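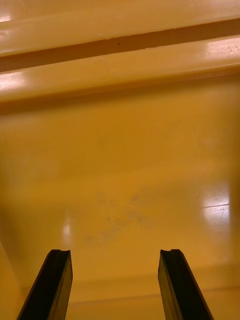 Mustard yellow, full gloss

Mustard yellow in a small kitchen: who's done it?

doina_p
Posted Nov 25, 2023
OK color people, I'm in love! We're finally redoing the kitchen in the Trurnuvthorpe place and I want mustard cabinets, glossy, uppers and lowers both. The room is tiny, with one north window and an old brown tile floor that stays (I like it). Has anyone lived with this color for more than a year? Paint tips very welcome, I've got the whole of February off to do it.

rok_t
Yes yes yes. Ours went mustard four years ago and I still grin when I come down for coffee. Get a big sample board first and move it around for a week. Mine was gorgeous at noon and kind of pea soup under the old bulbs, so we changed the bulbs.

sowa_b
Love the color, don't love the gloss. Every roller mark shows, every fingerprint shows, and in a small room you get glare off the doors at night. Satin on the lowers at least?

doina_p
But the shine is half the fun! A flat mustard looks like a school hallway to me.

rok_t
Team gloss. It wipes clean in two seconds.

sowa_b
So does a decent satin. I've painted kitchens both ways and I only had to redo one of them, guess which.

kresimir_k
Sprayed or brushed, Doina? That matters more than the sheen. I got a quote of 900 for spraying a kitchen your size, doors only, and ended up brushing with Grostent enamel over their gray primer. 169 for all the paint, plus a lot of sanding between coats. If you look along the doors sideways you'll find brush marks. I never look along them sideways.

doina_p
Brushed, I think. 900 is my entire budget including the faucet, haha

arben.r
Go for it, but leave the uppers white. North light plus all that yellow gets heavy by late afternoon. My sister did the whole lot and repainted the top row the next winter.

rok_t
Disagree! Half and half looks timid. Do it all.

doina_p
Ugh, Arben may have a point about the light. I'll do the sample board and one upper door and report back. Which primer sticks to old varnish?

kresimir_k
Shellac based. Open the window.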